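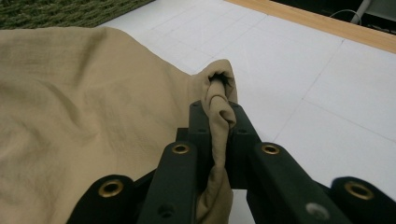 One reader wrote in to say that she had given up on pull-on khakis altogether, after three pairs came out of the dryer with the waistband rippled like a potato chip and the legs creased in places she could not iron out. She wanted to know if the fault was in the pants or in the wash. Most of the time it is the wash, and a fair part of it can be avoided.

Elastic-waist pants in cotton or a cotton blend need two kinds of care in one garment. The cloth can take heat. The elastic cannot, at least not week after week. What follows is how we handle them at home, from the hamper to the shelf.

Before washing

Empty the pockets and turn them out. Close any zipper or snap. Turn the pants inside out, which keeps the wear off the outside of the seams and slows the fading along the thighs. If there is a drawstring, tie it in a loose bow so it doesn't pull back into the casing.

Treat stains dry. A small dab of liquid detergent rubbed in with a fingertip and left for 8 minutes will take care of most food spots. Grease needs dish soap first. Don't use chlorine bleach on tan or khaki cloth. It can leave a yellow or pink patch that will not come out, and it weakens elastic.

Washing

Cool or warm water, medium load. Pants need room to move, and a packed drum is the main reason legs come out twisted into ropes. Four or five pairs is plenty for an ordinary top loader. We use Linora liquid, a little less than the cap calls for. Too much detergent leaves the cloth stiff and makes it look dusty when it dries.

Skip fabric softener on anything with a gathered waist. It coats the fibers, and the band gets slack sooner.

Drying

Shake each pair hard when it comes out of the washer, holding it by the hems. Then hold it by the waist and shake it again. Run your hands down the side seams and pull them straight while the cloth is damp. This takes less than a minute a pair and saves most of the ironing.

Line drying is best. Hang them by the hems with the waist down, so the weight of the band pulls the legs flat. If you use a dryer, set it on low and take the pants out while the waistband is still a little damp, since that is the thickest part and the rest will be dry by then. Lay the band flat to finish.
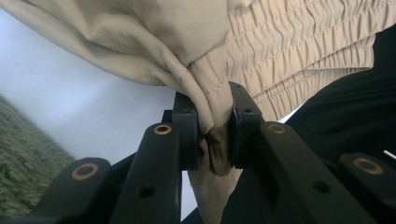 Gathered waistband on tan pants

A band that has rolled over inside its casing can often be fixed without a needle. Wet it, stretch it to its full width, and work the fold out with your thumbs, a couple of inches at a time. Pin it at the side seams and let it dry that way. If it rolls again after the next wash, sew a short vertical line through the casing and the elastic at each side seam, stretching the band slightly as you sew.

Elastic that crackles when you pull it is finished. Replacing it is a half-hour job if it runs free in the casing. If it is stitched down in several rows, the stitching has to be picked out first, and you may decide the pants aren't worth it. We buy the Kanutex non-roll kind in the one-inch width. Cut it two inches shorter than your waist, try it on with a safety pin, and then sew the ends in a box with an X through it.

Folding

Do this on a flat, firm surface. A bed is too soft and you end up folding wrinkles in. Lay the pants face up, smooth the pockets, and bring one leg over onto the other so the seams line up. The seat will stick out in a point at the back. Tuck that point in to make a straight edge.

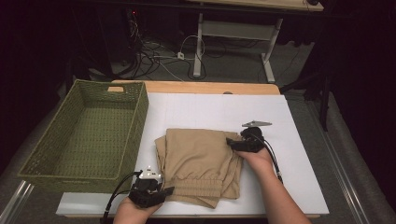
Then fold the hems up to just below the waistband, and fold once more. Leave the elastic on the outside of the last fold, where it can lie relaxed. Press down with flat hands and move any bulge out toward the sides. A thick pair will do better in halves than in thirds.

Storing

Stack no more than five or six pairs, heaviest at the bottom. Wire shelves leave lines in cotton, so put down a piece of cardboard or shelf paper. Ours go in a Chala canvas bin, standing on edge like file folders, and the pair you want comes out without disturbing the others.

For off-season pants, wash them first even if they look clean. Body oil and sweat you can't see in October will be a brown mark by March. Keep them out of plastic bags, and refold them once along different lines if they will sit for more than a few months.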